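3.2 Setting up and looking after the simulated cell

Most of our time on the Funholm cell went into the wrist, and we think it was time well spent. The cell is a simulated office with one arm, a parallel-jaw gripper and a camera mounted on the wrist, all described in a single Curnine scene file. It is a small setup, but it wears down in its own way: every change to the arm model, the renderer or the room can shift the camera a little with respect to the fingers, and a policy trained on wrist images feels that shift right away.

We therefore treat the cell much as a shop would treat a real one. Before each batch of 900 episodes the arm is sent to a fixed check pose with the jaw open and nothing in it. The wrist camera renders one view, and a short script finds the inner edges of both fingers and the front edge of the gripper body. These are compared with a stored reference. If any edge has moved by more than 3 pixels, the batch does not start, and the camera mount is set again by hand.

The check pose took some care to choose. We first pointed the gripper down at the desk, which seemed the natural thing to do, but the edge finder kept locking onto objects lying there. Turning the wrist up so that the fingers stand against plain wall fixed this almost at once (Fig. 2). The wall has one flat color and no texture, so the light gray fingers come out cleanly. Room items such as a wall picture or a monitor may still show up near the borders, and the script simply masks those regions.

Resetting the mount is pleasantly quick. The camera offset is stored as a single transform relative to the gripper body, and we adjust tilt first, then height, then the sideways position. Doing it in another order works too, but we found ourselves going back and forth. The finger joints are then driven fully closed and fully open again – a step we added in August, after a Nwachukwu solver update left one finger short of its stop. Contact settings are reloaded from the Cikmont file at the same time.

Over the whole study the check was run 1239 times. We were surprised by how much it caught, including a changed field of view that none of us had noticed in the training images. The one fault it cannot see is a wrong friction value on the finger pads, and for that we keep a separate grasp test, described in the next section. 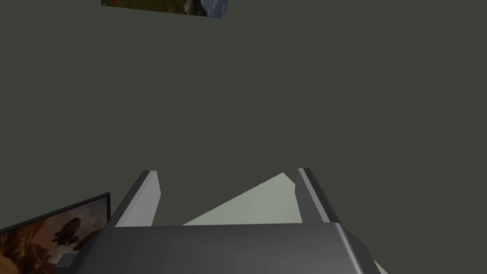 Figure 2. Wrist-camera view with the jaw open and empty and the fingers pointing up toward the wall.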